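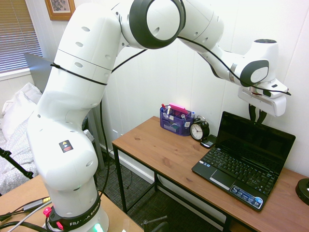 Desk and Sleeping Area – Room Check with Comments

Property: Paju, room 17
Checked by: Līga Kalniņš
Comments go to: Rasmus Mockus
Form: Prurier short-let room list, desk and bed pages only

1. Desk stands level and does not rock
Pass. Thin black metal legs, and I leaned on every corner expecting trouble. It held. I would still like to see it after a winter of guests sitting on it.

2. Desk top free of burns, rings and deep scratches
Pass, with doubts. The brown top looks fine from the chair. I did not lift everything on it, so I am signing for the parts I could see.

3. Electronics have room for air
Pass. The laptop is open on the desk and nothing is stacked on it. The form asks whether it is "positioned for safe use," and I don't know what Prurier thinks an unsafe position is, short of the bathtub. Please get them to define it or drop it.

4. Lamp base fully on the desk
Pass. Round black base, sits flat. Plug checked, no scorch marks. Cord could be shorter.

5. Alarm clock present and working
Present. Black, white face, two bells on top, behind the laptop. "Working" is a big word. It rang when I set it, once. Does anyone staying here use it? There is a keypad phone lying right next to it.

6. Sharp or loose items stored
Pass. Pens and markers are in the blue mesh organizer along with a pink sticky-note pad. The form wants a lid on "all containers of pointed objects." For pens? I marked it not applicable, and Jasmina Omerović can overrule me if she likes.

7. Cables clear of walking areas
Comment only. The last report said "all cables managed," with no word on how or where. I won't copy that line forward. List them one at a time or leave the box blank.

8. Picture above the bed area secure on wall
Pass. Wooden frame. Pushed it gently at both bottom corners and it stayed put. The file claims the fixing is rated for 4 times the load, but there is no paperwork behind that.

9. Window blinds: cords out of reach, slats whole
Open. White horizontal blinds. Slats passed. I want a second person to look at the cord stop, as the Merulton instructions in the folder are for a different model.

10. Bed: path to door clear, bedding away from heat
Pass. White pillow, light patterned blanket, no heater near them.

11. Wall panels sound
Pass. White, no soft spots where I pressed behind the desk.

Open items: 2
Item 9, cord stop. Yu-na Sun to recheck in December.
Item 6, lid rule. Needs a written answer – a phone call won't do.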